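4.2 Der Zugang von Frauen zur chirurgischen Ausbildung

Die Öffnung der medizinischen Fakultäten führte nicht unmittelbar zu einer Öffnung der operativen Fächer. Zwischen der Zulassung zum Studium und der Zulassung zum Operationssaal lag in den meisten Häusern eine ganze Generation. Die Personalakten des Krankenhauses Asbridge erlauben es, diesen Abstand an einem Einzelfall nachzuzeichnen. Ausgewertet wurden 2.000 Personalblätter aus der Zwischenkriegszeit und den ersten Nachkriegsjahren, die heute im Archiv Konmont liegen. Der Bestand ist lückenhaft, besonders für das nichtärztliche Personal, und die Blätter der chirurgischen Abteilung wurden mehrfach neu geordnet. Die letzte Abfrage des Findbuchs erfolgte am 19. November 2021.

In den Akten werden Ärztinnen zunächst fast nur als Volontärinnen geführt. Sie erhielten kein Gehalt, wohnten außerhalb des Hauses und waren dem Oberarzt der Kinderstation oder der Frauenabteilung zugeordnet. Eine Assistenz bei größeren Eingriffen sah die Hausordnung für sie nicht vor. Der Wortlaut ist knapp: Am Tisch stehe, wer zum Nachtdienst eingeteilt sei, und zum Nachtdienst könne nur eingeteilt werden, wer im Ärztehaus wohne. Da das Ärztehaus Männern vorbehalten war, brauchte es kein ausdrückliches Verbot.
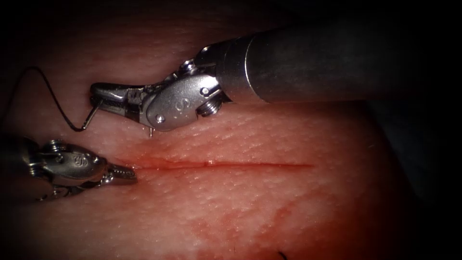

Van der Merwe (Kap. 3) hat solche Regelungen als Ausschluss über die Unterbringung beschrieben und für mehrere Häuser belegt. In Asbridge lässt sich der Vorgang genauer verfolgen, weil die Schriftwechsel mit der Verwaltung erhalten sind. Eine Bewerberin bot an, auf eigene Kosten ein Zimmer in der gegenüberliegenden Pension zu nehmen und sich nachts telefonisch rufen zu lassen. Die Verwaltung lehnte mit dem Hinweis ab, die Leitung sei nach 20 Uhr nicht besetzt. Der Pförtner hatte allerdings, wie aus einer anderen Akte hervorgeht, die ganze Nacht Dienst am Apparat.

Anders verlief die Entwicklung bei den Operationsschwestern. Sie waren im Saal von Anfang an vertreten und trugen Verantwortung für Instrumente, Nahtmaterial und Sterilisation. Ihre Kenntnisse wurden in den Zeugnissen gelobt, aber nicht als Ausbildung anerkannt. Mehrere Schwestern unterwiesen nachweislich junge Assistenzärzte im Knüpfen und im Umgang mit dem Nadelhalter. In den Lehrplänen des Hauses taucht diese Tätigkeit nicht auf, ebenso wenig in der Besoldung. Die Firma Murus, die das Haus mit Instrumenten belieferte, richtete ihre Anfragen zu Verbesserungen am Besteck dagegen regelmäßig an die leitende Operationsschwester und nicht an den Chefarzt. Sechs dieser Briefe sind überliefert. Sie behandeln vor allem Griffweiten und Schlösser und setzen voraus, dass die Empfängerin die Instrumente besser kannte als jeder andere im Haus.
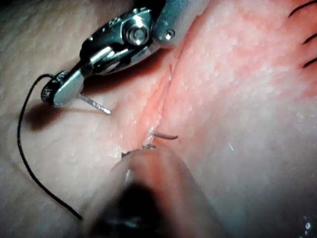
Weshalb wechselten so wenige Operationsschwestern in das Medizinstudium?

Den meisten fehlte die Hochschulreife, und der Nachholunterricht fand zu Zeiten statt, die mit dem Schichtdienst nicht vereinbar waren. Hinzu kam die Wochenarbeitszeit, die in der chirurgischen Abteilung vertraglich bei 60 Stunden lag. In den Akten finden sich 2 Anträge auf Freistellung für den Schulbesuch. Einer wurde abgelehnt, der andere blieb unbeantwortet.

Eine Änderung trat erst ein, als während des Krieges ein großer Teil der Assistenzärzte fehlte. Die Bindung des Nachtdienstes an das Ärztehaus wurde im Juni durch einen handschriftlichen Nachtrag aufgehoben, ohne Begründung und ohne Beschluss der Krankenhausleitung. Von da an erscheinen Ärztinnen in den Operationsbüchern, zuerst als zweite Assistenz, bald darauf auch als Operateurinnen bei Blinddarm- und Bruchoperationen. Nach der Rückkehr der Männer wurde der Nachtrag nicht förmlich zurückgenommen. Die Dienstpläne zeigen jedoch, dass die Ärztinnen wieder der Ambulanz zugeteilt wurden. Nur eine von ihnen schloss die Facharztausbildung in Asbridge ab.

Ansari deutet diesen Befund als Rückkehr zum alten Zustand (Tanveer Ansari, unveröffentlichtes Manuskript). Dem ist nur zum Teil zuzustimmen. Die Operationsbücher belegen zwar den Rückgang, doch blieb der Zugang zum Ärztehaus geöffnet, und spätere Bewerberinnen beriefen sich in ihren Schreiben ausdrücklich darauf. Auch die Anrede ändert sich: Aus dem »Fräulein Doktor« der frühen Blätter wird in den Nachkriegsakten durchgehend die »Assistenzärztin«. Ob damit eine andere Stellung im Arbeitsalltag verbunden war, lässt sich aus dem Material nicht ablesen.

Für die Gegenwart liegen aus dem Haus keine vergleichbaren Aufstellungen vor. 

Abbildung 1: Zwei robotische Instrumente mit gebogener Nadel und schwarzem Faden an einer rosafarbenen, strukturierten Oberfläche.
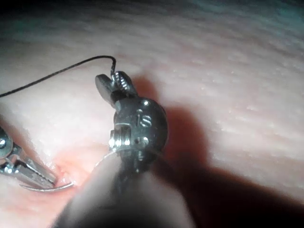 4.3 Besoldung und Titel im nichtärztlichen Dienst

Die Besoldungslisten wurden getrennt von den Personalblättern geführt und sind vollständiger erhalten. Sie nennen Dienstgrad, Eintrittsjahr und Zulagen, nicht aber die Abteilung. Eine Zuordnung zur Chirurgie war daher nur über den Namen möglich.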